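Kindier hand gripper

From the Hamdan workshop reference, section Tools and Upkeep

The Kindier hand gripper is a two-finger gripping tool carried and worked by a person. It is used in pairs, one for each hand, to pick up and move household objects while a camera on the tool records the work. The recordings are later used to train robot arms with the same finger shape. This article covers how a pair is set up, looked after and repaired.

Background

The first set was put together at Vandik by Geetha Gounder and Stavros Panagiotou. Early versions had flat rubber faces on the fingers, which let go of smooth items such as bottle caps and pens. Ribbed pads replaced them in the second version and have been kept with small changes to the rubber mix. The upkeep schedule in use today was written by Prakash Kurian and last revised on 6/25/20.

Construction

The fingers are driven by linkage arms that turn on screw pivots. Squeezing the handle closes the fingers and letting go opens them under spring force. The pads are separate parts and can be changed without taking the linkage apart. The camera looks out over the fingers, so that the fingertips and the object between them stay in view through the whole stroke.

Setup

Before a session the tool is opened and closed fully 40 times to settle the grease in the pivots. The operator then closes it on nothing and checks that the pads meet along their full length. A gap at the top or bottom means that one finger is leaning, and the pivot screw nearest to it is loosened, reset and tightened again. The camera is wiped with a dry cloth. Its clock is matched to that of the second tool in the pair.

A short grip test comes next. Slim, hard objects are preferred, as they show a leaning finger sooner than fruit or soft packaging does. A cigarette lighter held upright is a common choice.
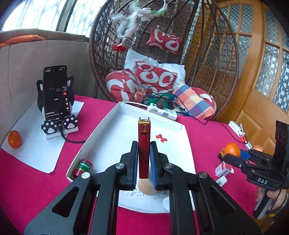 How often do the finger pads need to be changed?
Pads are changed after 3464 closing strokes, or sooner if the ribs have worn smooth at the tips. Both pads on a tool are replaced at the same time.

Care

Pads are washed in lukewarm water with a drop of dish soap and left to dry in the open air. Alcohol hardens the rubber and is not used. Pivot screws are checked for play once a week. A small amount of light grease is put on each pivot in November and again in spring. Tools are stored open, with no load on the spring.

Common faults

Slow opening is in most cases caused by lint or hair wound around a pivot. The screw is taken out, the joint is cleaned with a brush, and the screw is put back with a drop of thread locker.

Uneven closing comes from a bent arm or a worn pivot hole. A bent arm is replaced and never straightened. Kai Dreßler's repair notes list 914 as the part number for the left arm. The right arm is its mirror image and the two cannot be swapped.

A pad that peels at one corner has usually been fitted over old glue. The finger is scraped clean and the new pad is pressed on in a clamp for 4 hours.

See also: Kornness pad compound; Camera clock matching; Spring replacement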